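Zindelel Community Help > Home and Laundry > Folding and Storage

How do I get small pink towels to fold flat and stay that way?

Asked 2022-05-17
Viewed 1319 times

I finally got a proper white folding table set up and I am having so much fun with it, but I have hit a snag with towels. I have a big batch of small pink ones to get through (hand towel size, give or take) and they will not behave. I fold in half, then in half again, and one side lies down beautifully while the other side humps up in the middle. If I press on the hump it just moves somewhere else. By the time I have a stack of them it leans like crazy and I end up starting over.
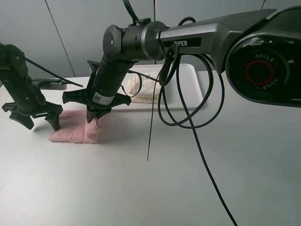
I've tried folding in thirds the long way first, which looks great from the front, but then the last fold is so thick it springs open. I've also tried smoothing with the side of my hand between folds. That helps a bit on the thin ones and does nothing for the thick ones. The shelf they go on is 11 inches deep, a Perurwood one with a lip at the front, so whatever I do has to fit that.

Is there a right order to do this in? Does it matter which side faces up? I don't want to iron towels. I love my towels but not that much!

Cempaka Nair

3 answers

Answer 1 (accepted) - 203 people found this helpful

Oh I love this question, I have folded so many towels in my life and there really is a knack to it!

First thing, the hump nearly always starts at the very first fold. If the two layers aren't lying smooth against each other, everything you do afterward locks the extra fabric in. So before you fold at all, put the towel down flat, take hold of two opposite corners and give it a gentle pull, then do the other two. Towels come out of a dryer a little bit skewed and this squares them up. You'll feel it give.

Then fold in half the short way and stop. Run both palms from the folded edge out to the open edge. Out, always out - if you smooth toward the fold you are pushing the slack into the one place it can't escape from, and that's your traveling hump right there. Once it's flat, make the next fold and do the same again.
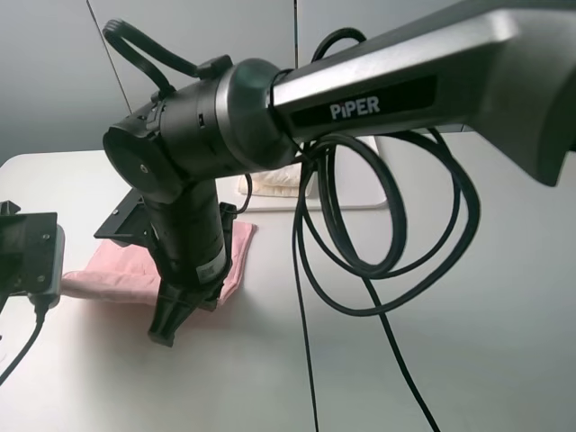
Folding and Storage Team - Home and Laundry board

For your shelf I would do half, then half, then thirds if they're still too deep. Measure one finished towel against the shelf before you do the whole batch. I once folded an entire closet's worth to the wrong depth and had to redo every one of them in November with guests on the way, so please learn from me.

A couple more things that make a difference:

When you pick a towel up by pinching the top, you only lift the top layer and the inside slides. Slip your whole hand under it and move it like a book.

Thick towels like to rest. Fold five or six, leave them in a pile with something flat and heavy on top (I use a big cutting board) and go do something else. They'll be much calmer when you come back.

Put the folded edge to the front of the shelf. It looks lovely and you can grab one without dragging its neighbor out.

Have fun with the new table, I'm jealous!

Amr Badawi

Comment from Cempaka Nair: The pulling on the corners thing!! I just did a few and they are SO much flatter. Also I was absolutely smoothing toward the fold. Thank you!

Answer 2 - 2 people found this helpful

roll them

Comment from Darken: rolling is great in a basket but they'll come off a shelf unless the lip is pretty tall. I'd stick with folding for this one

Answer 3

Agree with the long answer, and I'd add one bit about which side goes up. If your towels have a raised pattern pressed or woven into them, try a couple each way and see which you prefer. 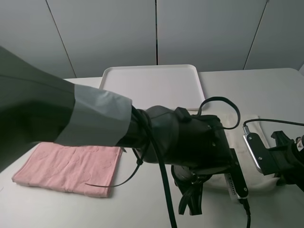

On mine the patterned side grips and the plain side slides, so I fold with the pattern facing in and the layers hold on to each other really nicely. Yours might be the opposite, every towel is different. The edges are worth watching too. They're usually tighter than the middle, especially after a hot wash, and a tight edge pulls the rest of the towel into a curve. I give each edge a quick tug along its length before the first fold.

Also go easy on fabric softener! Mine got so slippery with it that the piles slid all over the cupboard. I cut it out and after a few washes they stacked fine. My spinner goes up to 900 and I use the full speed for towels, then shake each one hard before it goes in the dryer. Makes a huge difference to how they lie later.

Good luck, post your stack when it's done, I want to see it!

Abdelaziz

Was this page helpful? Yes / No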